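3.2 Laundry practices and water use in the Flatusden sample

Households in Flatusden and Clollitby were asked to keep a laundry diary through July. 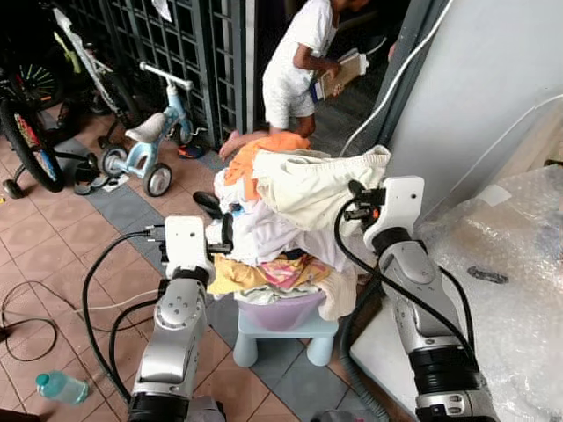

Figure 4. Laundry heaped in a plastic basin on a low stool, tiled floor.

The diary recorded the time of each wash, the method (hand, machine or both), the source of the water and what was done with the rinse water afterward. Of the 400 households that took a diary, 17 returned one with fewer than 10 entries, and these were left out of the analysis. Meter readings were taken at the start and end of the month in both towns.

Hand washing was more common in Clollitby, where supply is cut most afternoons and many homes store water in tanks on the roof. Households with a tank tended to save their washing for one long session, usually before 9 a.m. Those without a tank washed smaller amounts more often. We had expected the larger sessions to use less water per item, as Muriithi found in an earlier survey of upland villages, but the difference in our data was small and disappeared once household size was taken into account.

Reuse of rinse water had a stronger effect. Homes that kept it for floors or toilets drew less from the meter than homes of the same size that poured it away. The effect held in both towns and was largest in homes with a tank of 3,000 liters or less.

Diary entries for bedding were less reliable than those for clothing. Some respondents counted a sheet as one item and others wrote down a full set. We recoded these entries using the method from the Olby pilot, described in Section 2.4, and report clothing and bedding separately in Table 5.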